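About the Drondeo Handling Laboratory

The Drondeo Handling Laboratory is the gripper evaluation unit of Wurnico, an engineering services firm based in Hamilton, Ontario. The laboratory provides independent comparison of grippers, wrist cameras and arm controllers to manufacturers, growers and packaging firms considering automation.

Our test program favours objects that are light, irregular and easily tangled. Artificial flowers have formed part of the standard set from the beginning. A thin stem must be held firmly enough to be lifted without the bloom or leaves being disturbed.

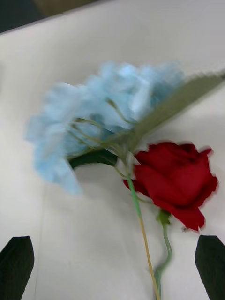 Each gripper submitted to the laboratory is assessed on the same arm with at least two finger shapes. A full comparison consists of 1000 grasp attempts per finger set, divided among nine object groups. Clients receive the complete record, including failed attempts, together with the controller settings in use at the time.

Camera placement is evaluated separately. A view from the wrist offers close detail of stems and joints but loses focus on objects nearest the lens, while a fixed view takes in the whole table. Our reports state which views were available to the controller for every trial.
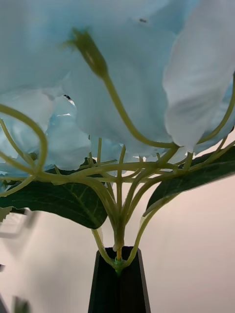 Melina Alexiou
Director, Gripper and Sensor Evaluation

Ms. Alexiou oversees the laboratory's test methods and client reporting. Controller integration is led by Bahman Hassanpour, and Hanyu Fan is responsible for camera calibration. The laboratory does not sell equipment and accepts no commission from suppliers.

Enquiries concerning the Tapia test protocol should be directed to the Wurnico main office. Copies of the protocol are provided to clients on request.

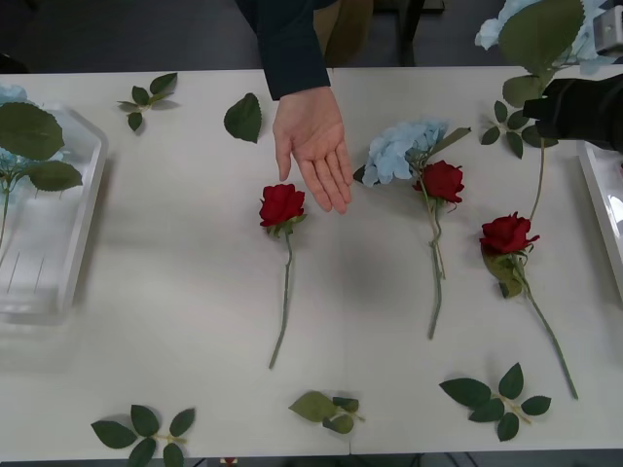

Page last modified: November

Visits to the laboratory are by appointment. Visitors are asked to report to reception at the Wurnico Centre by 9 a.m. and to wear closed footwear.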